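Section 4: Setting up your sorting bins

I've been through a lot of bins at Omwood, so let me save you some scuffed knuckles! You'll want two gray metal ones and a table that doesn't wobble (mine did for months, don't be like me).

1. Wipe the tabletop and let it dry completely.

2. Set the first bin down with its long side facing you, then put the second one directly behind it.

3. Run a hand around the inside walls. If you feel a burr, file it flat before anything goes in.

4. Drop in your small parts, 20 at a time, and spread them out a bit so they don't all slide into one corner.

Note: the sloping sides are great for this, everything drifts down to the floor where you can get at it.

Caution: please don't drag sharp parts up the walls. The white surface chips along the bottom first, and then it just keeps going.

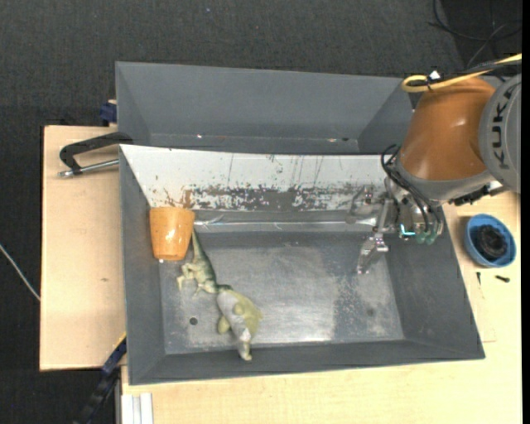

Can I keep using a bin once the white surface has worn through?

Sure, as long as the bare patch feels smooth and nothing flakes off onto your parts. I order a new liner (part 2571) when the chips start coming loose.

5. Empty both bins at the end of the day and brush out the grit.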